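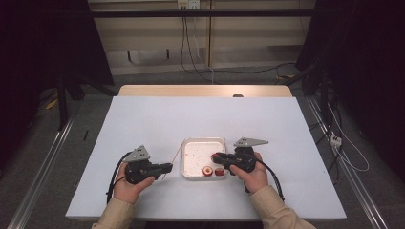
In November I visited the open day of Lernbridge, an adult evening school in Kolton. I went there by bus number 36, and the ride took longer than I had planned, so I missed the welcome speech.

The school is in an old house with two floors. Downstairs are the language rooms, and I sat for 30 minutes in a lesson of beginner Italian. The teacher, Konrad Domański, spoke slowly and let us repeat each phrase two times. I liked that he did not correct every mistake. After the lesson he told me that most of his students work during the day and have little time for homework – for this reason he gives only short texts.

Upstairs there is bookkeeping, sewing and a small library. The library has 513 books, as written on a paper at the door, and many of them are dictionaries. I would wish for more novels.

Coffee was free, but the cake was finished when I came. A course costs less for people who register before 1/1/20. I took the form home with me and I still must decide between Italian and sewing.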